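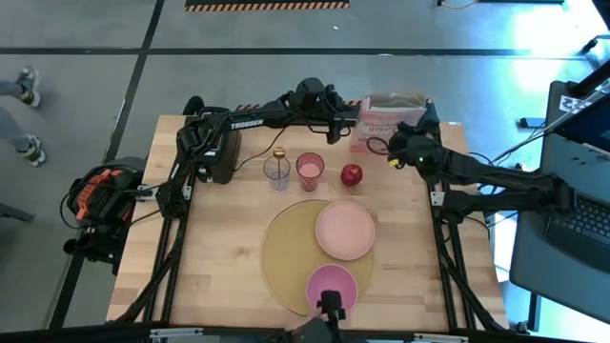 Sombat Srisuk asked that the walk-round be repeated with the arms powered, on the grounds that a cell which passes cold tells the visitors' marshal very little. Agreed. The entries below are from the second pass, with the arms energised and holding position. Where the first pass gave a different result, both are recorded.

Flikari table cell, Forsyth open day
Pre-opening inspection, ground floor demonstration area
Inspected by: Annatjie Cele
Countersigned: Tahsin Uddin
Month: November

1. Frame and table

1.1 Extrusion frame bolts, torque marks aligned. PASS
1.2 Tabletop secure, no movement under hand load. PASS
Comment: slight rock at the front left foot on the first pass. Foot adjusted and lock nut tightened.
1.3 Tabletop edges free of splinters and sharp corners. PASS

2. Arms and grippers

2.1 Base fixings, all arms. PASS
2.2 Joint covers in place, no exposed pinch points beyond those in the risk assessment. PASS
2.3 Gripper finger pads intact. PASS WITH COMMENT
Comment: one pad on the right arm is worn at the tip. Serviceable for the day. Replace before the Drillimen visit.
2.4 Emergency stop, each position, arms moving at demonstration speed. PASS
Comment: tested 7 times from each position. Arms held on every stop.
2.5 Restart requires deliberate reset. PASS

3. Table setting task

3.1 Items on the table limited to those on the task list (plates, cups, placemat, apple, yogurt box). PASS WITH COMMENT
Comment: the small black ring was not on the list when I arrived. Added, and list reissued.
3.2 No glass or ceramic. See comment.
Comment: W. Wasilewska to confirm the material of both plates in writing. I will not sign this line on the strength of a verbal answer.
3.3 Food items not to be handed to visitors. Notice required on the barrier.

4. Cables and floor

4.1 Cables clear of the visitor route. FAIL, first pass. PASS, second pass.
Comment: cables to the left of the frame lay across the outer walkway. Rerouted behind the line.
4.2 Cables from the laptop to the right arm have slack at full reach. PASS
4.3 Hazard striping down and adhering. PASS
4.4 Battery and power units off the walkway. PASS
4.5 Floor dry and swept. PASS
Comment: Clernix to sweep again at 12.30, between sessions. Arms off while this is done.

5. Operator position

5.1 Laptop stand stable. PASS
5.2 Screen readable from the operator's position. FAIL
Comment: low sun comes across the floor on the laptop side in the morning. Operator had to lean into the cell to read the joint status. Fit a hood or lower the blind before doors open. Leaning in is not acceptable with the arms live.
5.3 Second person at the stop button whenever visitors are present. Rota seen.
Comment: D. Ntuli is down for both morning sessions with no relief. Amend.

6. Visitor control

6.1 Barrier distance from the nearest point of arm reach, minimum 2 metres. PASS
6.2 Marshal briefed. Outstanding at time of inspection.
6.3 Capacity of the demonstration area, 100 persons. Clicker at the door.
6.4 Closed shoes for anyone inside the barrier. PASS

Actions before opening

Line 3.2, Wasilewska. Line 3.3, Uddin. Line 5.2, Uddin. Line 5.3, Srisuk. Line 6.2, Cele.

Added by T. Uddin, 08.40: blind lowered, screen legible from the stool. 5.2 can be closed once Annatjie has looked. Barrier notice is at the printer.

Added by A. Cele, 08.55: 5.2 closed. 3.2 still open. Plates come off the table at 09.30 if I have nothing in writing.

Form 712, retain with cell file.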